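# Wear and Cleaning of Shared Study Tables at Skistside

## Background

Our group looked at how the study tables in the Skistside reading rooms hold up under daily use. The building reopened in September with tables in two finishes. The ground floor has oiled oak from Lungu, and the upper floor has a sealed wood-look top supplied by Cernent. The library wanted to know which type to order for the next set of rooms.

We did not test strength or stability. The project was only about surfaces: marks, stains, glare and the time spent on cleaning.

## Method

We handed out a short questionnaire on both floors and got 133 replies. Each person was asked where they normally sat, whether they ate or drank at the table, and whether the surface had ever bothered them. We also read the cleaning log, which had 366 entries for the period. Many of these only said "wiped", so we left them out when comparing the floors.

For the stain test we used spare offcuts of both finishes. Black tea, ballpoint ink and cooking oil were put on each piece and left overnight, then wiped with a damp cloth and Iment cleaner mixed at the strength on the bottle.

## Results

The oiled offcuts kept a faint ring from the tea and a clear line from the ink. Oil sank in and left a darker patch. On the sealed offcuts the tea and oil came off with the cloth, but the ink needed a second go with the cleaner.

Replies about comfort went the other way. Over 100 people said they had no complaint about the ground floor tables. Upstairs, the usual complaint was reflected light, mostly from people who read printed pages near the windows.
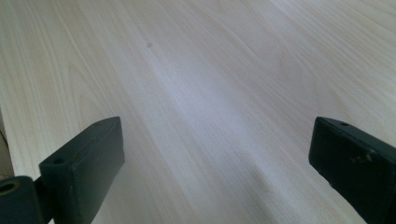
Small marks came up less than we expected. Most people had not noticed any until the question was put to them, and several wrote that a patterned surface hides them well enough.

## Discussion

The sealed finish is easier to look after, and we would choose it for rooms where food is allowed. For quiet reading rooms the oiled oak is still worth the extra work – provided somebody has the hours to re-oil it. A matt version of the sealed top might solve the glare, but we could not get a sample in time.

The stain test was small and we ran it once. It should be repeated with longer drying times.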